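4. Equipment planning and budget

4.1 Scope of the purchase

The planning exercise at Hirley covered a single kitchen workcell with two robot arms, together with the computing, furniture and service contracts needed to keep it in use. The question put to the planning group was a narrow one: how much of the work should be done in simulation before any hardware was ordered, and what effect would this have on the budget? Earlier purchases at the Wutwood laboratory had been made in the opposite order. There, the arms were delivered before the benches had been specified, and part of the mounting hardware had to be bought a second time.

Three budget lines were set at the start. The first covered the arms, grippers and controllers. The second covered the counter, the household appliances and all fixed items. The third covered simulation, meaning software licenses, graphics workstations and staff time spent on building scenes. Under the rules in force at both sites, money could be moved between the second and third lines without further approval, but the first line was fixed once the order had been signed.

4.2 Use of simulation before ordering

The counter layout was modeled in Narkell, the simulation package already licensed at Wutwood. A total of 983 simulated runs were completed on 117 counter layouts. Each layout kept the larger appliances at the back of the counter and left the front of the surface open for handling. The overhead view in Figure 2 is typical of the material reviewed by the purchasing staff, most of whom had no training in robotics and had asked for pictures in place of joint tables.

Two matters were settled in this way. The first was the depth of the counter. The standard unit offered by the furniture supplier was 600 mm deep, and the runs showed that a full-width microwave placed on it would leave too little room for both arms to work on the same object. A deeper unit was therefore priced, and the difference was charged to the second budget line. The second matter was lighting. Because the overhead camera was to be used for locating objects, shadows thrown by the arms onto a pale surface were of direct interest, and the layouts were rendered with shadows turned on. This increased rendering time and led to the purchase of one additional workstation. The planning group regarded the added cost as acceptable – a change to the ceiling fixtures after installation would have required a separate building request.

4.3 Cost of household items

Household appliances are often left out of equipment requests or entered as minor supplies. In the present case they were listed one by one. Doors, handles and knobs wear out under repeated use by a gripper, and a replacement model may differ from the original in size or in the force needed to open it. The request therefore included a spare for each appliance that the arms were expected to operate. Items used only as fixed obstacles were bought singly. Bowls and utensils were placed in a general allowance, to be reviewed each May with the rest of the consumables.

4.4 Service and replacement

Quotations for the arms were obtained from Petchrat and from one other supplier. The Petchrat quotation was higher at the point of purchase but included calibration visits and the loan of an arm during repair. The second quotation left these to be ordered as needed. When both were compared over the planned life of the workcell, the gap between them was small, and the decision rested mainly on delivery time. The approved plan, dated 27 November 2024, names Petchrat as first choice and keeps the second quotation open for the length of its validity.

No money was set aside for a third arm. Several users at Hirley had asked for one, to be held as a spare, but the loan terms were judged sufficient for the first phase. The request may be entered again when records of actual downtime are available. Until then, simulation staff are to keep the Narkell scenes in step with the installed counter, including any change of appliance, so that later orders can be checked against the same layouts. 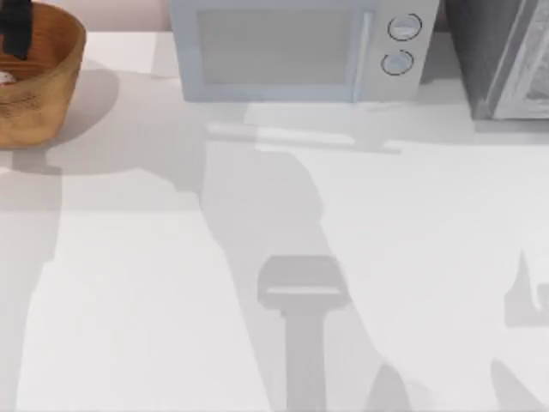
Source: Hirley workcell planning study; simulated overhead view.

Figure 2. Counter layout with bowl, microwave and a dark gray appliance along the back. Shadows of the arms fall on the open work surface, with the outline of a gripper near the lower center.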